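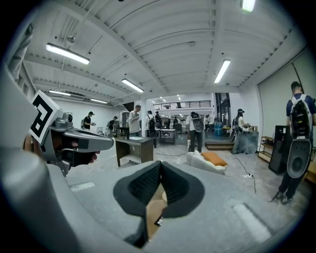

Gray gripper with the marker tag on the arm, jaw pointing right.

Mon 24 October

Long day, good day, and I want to get it written down while the coffee is still working. Birgit and I spent most of it on the Pirihi simulant, which finally arrived from Sultivmont on Friday in three drums instead of the two we paid for (I've written to thank them and to ask, gently, whether the third is going to show up on an invoice).

For anyone picking this notebook up cold: Pirihi is our stand-in for small-asteroid surface material, the dark crumbly sort with a bit of everything in it from dust up to gravel. The last batch was far too clean. It poured like sugar, and I have never believed that anything sitting on a small body for a few million years would pour like sugar. I said so back in May and then did nothing about it for months, so I'm very glad to have the new stuff.

First job was drying. We put a 54 g portion in the oven overnight and then let it come down to room temperature in the desiccator, and I managed to leave the lid off while I answered the phone, so that portion went back in. Please, everybody, put the lid on first and then answer the phone. The second try was fine.

Then sieving. Birgit has a lovely slow rhythm on the sieve stack and I have learned to leave her alone with it. She ran 230 g through and wrote the fractions on the yellow sheet, which is clipped inside the back cover until one of us types it up. The fines look healthier than last time, and there is a good tail of coarse pieces that don't break when you press them with a thumb. One odd thing - the coarse fraction clings to the mesh far more than I expected, and we lost a while to brushing it off. Static, I suppose. The room is very dry with the heating on. I'd like to try it again with the ionizer running before I go making claims.

After lunch we went around and around on the lid question for Dusitico. The canister closes nicely on an empty volume and closes nicely on a half-full one, but put a single flat chip across the seal and it sits proud, and then the fines creep out at every bump. Birgit would like a softer lip that can swallow a small chip. I keep leaning toward a brush ring that sweeps the seat on the way down. We drew both on the whiteboard and I've asked for them to stay up through Thursday, so no wiping! Natanael is going to look at how much closing force we have to spare, and my guess is that his answer will settle it, whatever the two of us think.

He also found out why the vacuum chamber has been taking all morning to pump down. The O-ring on the side port had a nick in it the size of an eyelash. Replaced from the drawer, part 2462, and that was the last one in there, so I've put in an order for more. With the new ring on we were at working pressure in 70 minutes, a real treat after last week.

Still to do:
Type up the yellow sheet (me).
Repeat the coarse fraction with the ionizer on.
Label the third drum, and keep it shut until Sultivmont replies.
Ask the Fledden people if we can have the shaker table for two days, and if they still have our long hex key.
Closing force numbers from Natanael.

Birgit has the chamber booked first thing tomorrow. I've left her the dried portion in the desiccator, top shelf, lid on.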